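Home | Boards | Cases & Cooling | Unanswered | Log in

Fan curve on a new build – is mine ridiculous?

Imani Mwaipopo

I put a Kundix tower cooler in a mid-size case in May and the thing has been revving like a moped ever since. Opening a browser tab sends the CPU fan to 1,196 rpm, it thinks better of it, drops to 942, and goes back up when I scroll. Temps are fine, 33 at idle. Is the cooler faulty, or is this just my life now?

Engelbert Gasser

Cooler's fine. Your board is reacting to every tiny spike. Go into the BIOS, find the fan page and look for "step up time" or "smoothing" – every maker hides it under a different name, for sport. Set it to a few seconds.
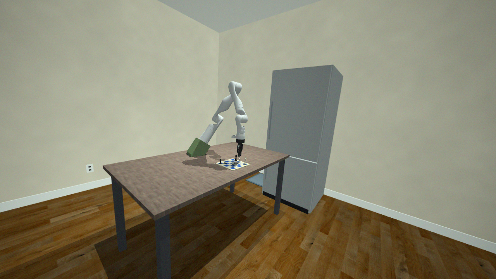
Then flatten the curve so nothing changes below 60 degrees. Let it climb gently after that and save full speed for when you're rendering or playing something badly optimized. Mine ran that way for years and the only complaint came from the hard drive, which has since died of unrelated causes.

Wahyudi Khoo

get water cooling

Sarahí Cortés

Please don't buy a pump to fix a menu setting. Do what Engelbert said, and check the fan is on the CPU header. I had mine on a case header for most of a year and felt very clever when I found it.

Print this page | E-mail this page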